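Student discipline and criminal proceedings: frequently asked questions

These answers cover what happens when something a student is accused of under the college rules may also be a criminal offence. They apply to all registered students at Ivanham, including those on placement and those who have interrupted their studies. Regulation 11 is the governing text. If an answer on this page and the regulation differ, the regulation applies.

Can the college discipline me for something the police are also looking into?

Yes. The two processes are separate. The police and the courts decide whether a criminal offence has been committed. The college decides whether its own rules have been broken. A single act can be dealt with under both.

Will the college wait for the police?

In most cases, yes. Once we know that a police investigation is open, the disciplinary case is normally paused until the investigation or any trial has ended. The pause is reviewed every eight weeks and both parties are told the outcome of each review in writing. Minor matters that have no bearing on the criminal case – an unpaid library charge, for example – carry on as usual.

Can I be suspended while a case is paused?

A temporary suspension or a set of conditions may be put in place. Conditions can include a change of teaching group, a change of room in halls, or an order not to contact a named person. These steps are precautionary and are not recorded as penalties. The decision is made by the Head of Casework, Agustina Ocampo, after a written risk assessment.

How do I challenge a suspension or a condition?

Write to the casework inbox within 11 working days of the date on the letter. Say which condition you object to and why. The review is done on paper by a senior member of staff who has had no part in the case. You may ask for a short meeting, but the reviewer does not have to agree to one. The condition stays in force until the review is complete.

What standard of proof does the college use?

The balance of probabilities. A panel must be satisfied that it is more likely than not that the rule was broken. A criminal court uses a higher standard.

I was acquitted, or the police took no further action. Is that the end of it?

Not necessarily. The college will look at whether there is still a case to answer under its own rules. A decision by the police to close a file does not settle that question either way. If you are convicted or accept a caution, the panel may treat that as proof of the facts and move straight to the question of penalty.

Do I have to tell the college that I have been charged?

Yes, if the charge relates to violence, a sexual offence, the supply of drugs, fraud, or anything that affects your fitness to practise on a professional course. Use the disclosure form. You should give the date of charge, the police force concerned and any bail conditions that limit where you can go. You do not have to give an account of what happened.

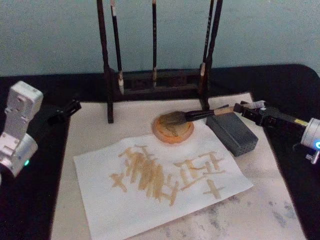
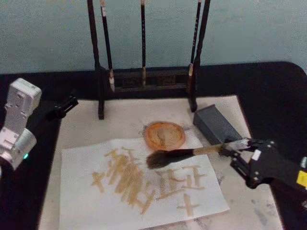

Student Casework Office, Ivanham

Should I answer the college's questions if I might be prosecuted?

Take legal advice first. Anything you say or write to the college may be requested by the police or ordered to be produced by a court. A panel may not draw conclusions from your silence while a criminal case is live. Once the criminal case has ended, that protection no longer applies.

Who can come with me to a hearing?

You may bring one companion, who can be a fellow student, a member of staff or an adviser from the students' union. A solicitor may attend only with the chair's permission, which must be requested at least three working days beforehand. The companion may speak for you but may not answer questions of fact in your place.

Who sits on the panel?

Three members: an academic from a different school, a member of professional services staff and a trained student. The chair is drawn from a standing list. Eliécer Ñahui holds the list and deals with any objection to a member on the grounds of a conflict of interest.

What penalties are available?

A written warning, a fine, an order to pay for damage, exclusion from named buildings, suspension for a fixed period, or expulsion. Fines go to the hardship fund. The tariff is set out in the annex to Regulation 11 and was last revised in February.

I am the person who reported the incident. Will I be told the result?

You will be told whether the case was upheld and about any penalty that affects you directly, such as a no-contact order. Other penalties are disclosed where data protection law allows it. You are not required to attend a hearing in the same room as the other student – screens or a video link can be arranged.

Do I have to report to the police as well?

No. The decision is yours. The college will only contact the police without your agreement where there is a serious and immediate risk to you or to someone else. You would normally be told first.

How long are records kept?

Upheld cases are kept for the length of your registration plus six years. Cases that are not upheld are kept for one year and are not mentioned in references.

Where do I send papers?

By email to the casework inbox, or by hand to Room 249, Brundden Building, marked for the attention of So-ying Lo. Papers handed in after 4 pm are treated as received on the next working day.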